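Textile Care Assistant (part-time, permanent)
Gilani Linen Services, Lurnel Road site
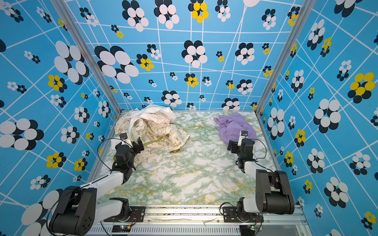
Gilani Linen Services washes, repairs and supplies linen for small hotels, guest houses and care homes. We are looking for a textile care assistant to join the day team in our finishing room. The post is open because the current postholder is moving to our repairs section in July.

Hours and pay
17 hours a week, worked over four mornings. Shifts start at 7.30am and finish at 11.45am, unpaid breaks not included. Extra hours are often on offer in the summer and are paid at the same rate. Pay is above the national minimum and is reviewed each spring. The current rate is on the application form.

What the work involves
You will sort clean items by customer, check them for stains, tears and missing labels, and fold or hang them ready for packing. Sheets and towels make up most of the load, but we also handle tablecloths, aprons, tea towels and residents' own clothing from the care homes. Personal clothing has to go back to the right person, so each piece is checked against the name list before it leaves the room.

Items that fail the check go to repairs or back to the wash with a coloured tag. You will be shown which tag to use. Stock is recorded on Covimon, our tracking system. It is simple to use and you do not need to have seen it before.

There is some lifting. Full bags are limited to a weight that one person can manage, and trolleys are used between rooms. You will be on your feet for most of the shift. The finishing room gets warm in summer.

What we are looking for
Experience in a laundry, hotel or shop stockroom is useful but not required. You should be able to read labels and short written instructions in English, work steadily and tell the supervisor when something is wrong. Good timekeeping matters, as the first van leaves before 10am.

What you get
Paid training for the first two weeks
Work shoes and tunics, washed on site
Workplace pension
Free parking, and a bus stop at the gate (route 378)
Holiday in line with hours worked, plus your birthday

How to apply
Forms can be collected from reception or requested by post. Please also write up to 300 words on any paid or unpaid work you have done and why the hours suit you. We do not need a CV.

Questions about the post should go to Rafia Mughal, Finishing Room Supervisor, who can also arrange for you to look round before you apply. Interviews last 40 minutes and include a short folding and sorting task. Travel costs are repaid on the day if you bring your ticket.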